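Februar 2020

Eigentlich wollte ich heute nur schnell ins Labor, die Etiketten für die Bodenproben ausdrucken und dann mit Cinzia Mittag essen. Daraus wurde natürlich nichts! Dorottya hatte über Nacht beschlossen, dass der große Schrank neben dem Abzug ausgeräumt wird, und als ich reinkam, stand schon alles voll mit Kartons. In einem lagen noch Listen aus dem November, die ich wochenlang gesucht habe. Proben bis Nummer 621, alles sauber abgeheftet, nur eben im falschen Karton.

Also Ärmel hoch. Die alten Holzständer kommen weg, die quellen beim Spülen auf und riechen inzwischen auch so. Dae-han will lieber die aus Plastik, ich bin ja für Metall – die kann man abwischen und fertig, und schön sind sie auch, finde ich (Su-bin hat mich ausgelacht). Die Röhrchen mit den blauen Deckeln behalten wir auf jeden Fall, von denen haben wir noch eine ganze Kiste. Beim Einsortieren in die vielen runden Löcher wird man allerdings irgendwann ganz schielig, vor allem wenn der Ständer so glänzt.

Mittag gab es dann um drei, kalte Nudeln aus der Dose, im Stehen.

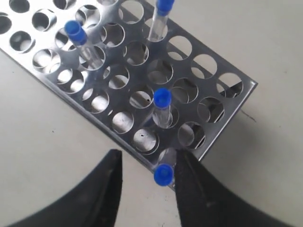 Abends

Doch noch mit Cinzia telefoniert, fast eine Stunde. Sie fährt nächste Woche nach Greltau und fragt, ob ich mitkomme. Mal sehen, erst müssen die Etiketten fertig werden, die habe ich nämlich vor lauter Schrank komplett vergessen. Rücken tut weh. Badewanne!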